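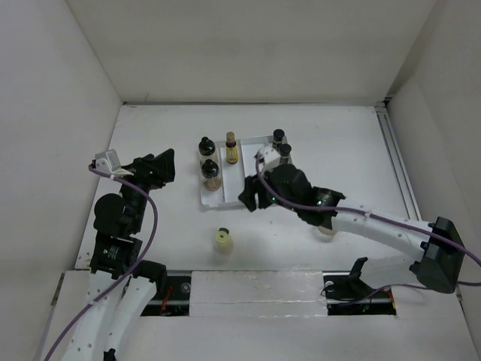 Bottle task, both arms, one bottle still out on the table

kiran_agarwal
Posted November 18, 2020
Our club is doing the bottle sorting task for the student showcase. Two arms, five bottles in the divided tray and one more that has to go in. We have 120 demos recorded so far and the policy trained on them keeps closing the gripper too early. Do we need more demos or is something else wrong?

Corey N
How many steps did you train for? And are all 120 from the same person?

kiran_agarwal
2000 steps. Two people drove, me and Shivam. He grabs by the cap and I grab by the body.

Corey N
I would fix that first. Pick one grasp and record again. Our team at Presteck had the same problem in September and mixed grasps were most of it.

hkushwaha
I don't agree with throwing out the old ones. We kept 876 mixed demos for our class project and it worked fine after longer training. 2000 steps is very short. Try that before you spend another weekend recording.

Corey N
You had 876. They have 120. With a set that small the two styles never get sorted out.

hkushwaha
Fair, but training longer costs them one night. Recording costs a lot more.

poonam_v
Do you vary where the loose bottle starts? In your picture it is right in front of the tray. If it is always there, the arm will learn the spot and miss everywhere else.

kiran_agarwal
Mostly there, yes. We moved it a little to each side.

poonam_v
Move it a lot more. Also swap which bottle is loose. The slim one with the brown cap is a different shape from the one on the table, so I would want both in the set.

shivam_a
Shivam here. For the record I think the cap grasp is better because the fingers don't bump the bottles next to it. Kiran thinks it slips. I am fine with picking one if it's mine.

kiran_agarwal
It does slip. I will run the longer training tonight with what we have, then we record a new set by the cap and compare.

Corey N
Post the numbers for both please.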